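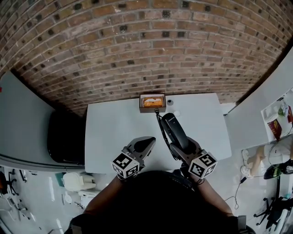 11/24/21 — Handset, both pairs of grippers

Started before nine. The plan was to finish comparing the two sets of hand-held grippers so I can tell Sarahí which one we keep for the long sessions. We have had both sets in the building since July and I am tired of writing "to be decided" next to them.

For my own reference, because I will forget: the Trultix pair have the stiffer trigger and the narrow tips. The Gillies pair have softer pads and a longer throw. Same marker cubes on both, so the tracking side should not care which I am holding. In practice it does care a bit, see further down.

Telephone handset again for the main task. Pick it up off the table, bring it over to the box, hold it there, put it back down. I chose it last week because it is an awkward thing to grip. It is thick at both ends and thin in the middle, and the cord pulls on it. The cord is the real test. A block or a cup just sits in the fingers and tells me very little. The handset wants to turn over as soon as the coils stretch, and the gripper has to stop it.

Trultix first. Good hold if I got the middle of the handset, poor hold anywhere else. The narrow tips give two small contact patches and the handset pivots between them. I could feel it going before I saw it go. If I squeezed harder it stopped turning, but my hand ached after a quarter of an hour, and I don't want anybody doing that for a whole afternoon. Right hand worse than left for me, though I am right-handed, so I think I was simply squeezing more with it.

Changed over to the Gillies pair mid-morning. It took longer than it should have. The screw on the left cube had worked itself tight and I had to go and find the small hex key, which was in the drawer with the tape.

The Gillies pads are better on the handset. They give a little and wrap the edge, so the turning is slower and you have time to correct for it. The trouble is the throw. You have to open your fingers a long way to let go, and twice I let go late and dragged the handset back a few centimetres when I thought I had put it down. It might be practice. I have had far more hours with the Trultix pair and I should not pretend that is a fair start.

Stopped at lunch with 70 clean runs across the two sets, split evenly. I threw out anything where I had talked to somebody or lost my place.

Wilow batteries lasted the whole morning in the head camera. That is the first time. I had been blaming the batteries and it may have been the charger all along. Marked the old charger with a bit of tape and put it on the high shelf. Need to ask if we can send it back.

Afternoon was the tracking check, which I had been putting off. The controller logs every moment it loses sight of a cube. With the Trultix pair on, it logged 427 dropouts over the session. With the Gillies pair, 882. I had expected them to be level. Same room, same lights, same camera on my head, same strap.

Spent an hour on why. The cubes are the same size but the mount on the Gillies puts the cube closer to the wrist, and when I bring my hand in towards my body my own forearm covers part of it. I stood in front of the window in the corridor, where there is enough reflection to see yourself, and went through the motion slowly. You can see it happen. At full reach the cube is clear. Pull the elbow in and half of it has gone behind the sleeve.

Tried rolling my sleeves up. Small improvement, not worth making a rule out of. Tried tilting my head down more, which helps the camera and hurts the neck. Tried a folded card under the mount to lift the cube, and that was the best of the three. It wobbled, so I don't trust the numbers from it and have not kept them, but the dropouts were well down. A proper spacer would do the job. I have drawn one on squared paper and will send it to Elthorpe in the morning. They turned the last bracket round in four days.

Sarahí Lozano came by at about three and had a go with each pair. She has smaller hands than me and her view was quite different. She can't get the Gillies fully open without shifting her palm, and she liked the Trultix straight away. She also picked the handset up by the earpiece end, which I had not tried once in the whole day. It held perfectly well. I had decided that the middle was the proper place to hold it and then judged both grippers on that. I will have to add the ends to the list and do them all again.

We talked about whether to keep both. I said it would double the spares and the calibration. She said we already have both, so the spares are bought. She is right about that. The calibration is still my problem though — every change of hand means a new set of offsets, and I got one wrong this morning and lost six runs before I noticed.

Card usage for the day came to 1361 files with the short ones included. Copied to both drives. I checked the first and last on each and a few from the middle, and they open. The clock on the second drive machine is four minutes out again. I have put it right, for what that is worth.

Where I am tonight: pads from the Gillies, trigger from the Trultix. If the pads can be bought separately I would like to glue a set to the narrow tips and see. The tips may be too narrow to take them. I measured with the ruler and got eleven millimetres, then twelve, so I need the calipers.

Jobs for tomorrow:

Send spacer drawing to Elthorpe, ask about price for four.

Email Gillies about loose pads.

Handset by each end, both pairs, same number of runs as today.

Ask Sarahí for an hour in the afternoon so it isn't only my hands in the results.

Find out who has the calipers.

Wrist is sore on the outside. It was the same after the July sessions and went away in a couple of days. I am writing it down in case it doesn't. Home by half past six, and I left the strap hanging on the door hook to air.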